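Firusent HG-2 Hand-Held Demonstration Gripper
Two-finger, manually operated. For collecting cloth, kitchen and bench task data.
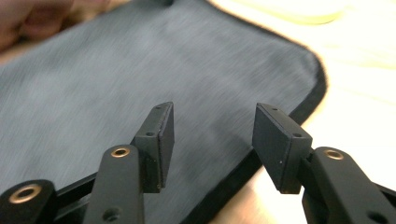
The HG-2 is built for groups that want to record a chore as a person does it and train an arm on the recording afterward. The operator holds the tool, closes the fingers with a trigger and works at normal speed. The finger geometry is identical to the Firusent G-2 powered gripper, so a motion recorded by hand can be replayed on an arm without remapping the contact points.

It is sold as a data tool. It does not make a robot fold laundry. The section on task readiness below sets out what our own test bench can and cannot do at present, and we suggest reading it before ordering.

Construction
Each finger is a parallel linkage carrying a flat, rectangular fingertip pad. The linkage arms are matte black and the main pivots run in brass-colored bushings. Pads are screwed on and can be changed with the supplied hex key. Scuffing at the pad edges is normal in use and does not affect grip. Replace a pad when its inner face is no longer flat.

Trigger return is by spring. There is no motor, battery or force sensor in the standard unit.

In the box
Gripper body with fingers fitted
One spare pair of pads
Camera bracket (camera not included)
Hex key
Calibration card
Printed setup sheet

Options
Thin-edge pads, pair. Tapered inner face for picking up a single layer of fabric.
Soft pads, pair. For glassware and fruit.
Wrist strap.
Bench stand.
Pads from the earlier HG-1 do not fit. The screw spacing was changed.

Task readiness
The notes in this section were compiled by Damir Hoxha and Noémie Courtois at our Boyer test bench. All of them refer to policies trained on HG-2 recordings and run on a single arm or a pair of arms with G-2 grippers. Each task was attempted 20 times per condition. A task is listed as repeatable when no more than one attempt in 20 needed a person to step in.

Repeatable
Moving rigid cups and bowls from a rack to a shelf. Sorting boxed parts into bins. Wiping a flat surface with a cloth already placed in the gripper. Placing caps on jars, provided the jar is held in a fixture.

Works with supervision
Flattening a single piece of thick fabric on a table. Heavy, felt-like cloth with a bound border is the easiest fabric we have tested. It holds its shape when lifted and the border gives both the camera and the pads a definite edge to find. With two arms, 3 of 20 attempts needed help, mostly at rounded corners, where the pads tend to close beside the edge instead of on it.

Loading a dishwasher's lower rack also belongs here. Plates are reliable. Anything with a handle is not.

Not ready
Folding mixed laundry from a basket. Thin knits collapse when lifted and the policy loses track of which layer it is holding. Of 20 attempts with T-shirts, 7 ended in a fold that a person would accept. Turning garments right side out was attempted and dropped. Threading, tying and anything that depends on feeling tension through the fingers is outside what a tool without force sensing can teach.

On the shop floor the pattern is similar. Rigid parts in known positions go well. Cable, tape, film and gaskets do not. A customer who needs a towel folded every few seconds today should still hire a person or buy a dedicated folding machine, and we will say so on the phone.

Recording practice
Keep hand speed moderate. Fast sweeps blur the camera view, and blurred segments are of little use for finding edges.
Open the fingers fully before approaching cloth. Partly closed fingers push the edge away.
Vary the starting position of the item between takes.
Record failures and recoveries as well as clean takes. A fumbled corner that is picked up again is worth keeping.
Use a table surface that contrasts with the item. Gray on cream is fine; white on cream gave poor results.
Rest after 5 takes on repetitive tasks. Wrist fatigue shows up in the data as drift.

Care
Wipe the linkages with a dry cloth. Lint collects at the pivots after fabric work and should be removed with a soft brush. Do not oil the bushings. Check pad screws at the start of each session.

Compatibility
Recordings made with the HG-2 can be exported with the Sevis recorder or with the Hadano plug-in. Older Hadano versions write the finger opening in the wrong units - update before the first session.

Ordering and support
Units are assembled to order. Education pricing is available on request. Technical questions go to Clémence Aubert, orders and returns to Faustine Leblanc. Pads can be reordered without a quote.

Page last revised Thursday, March 31, 2022. The T-shirt tests will be repeated with the thin-edge pads in October and the figures replaced.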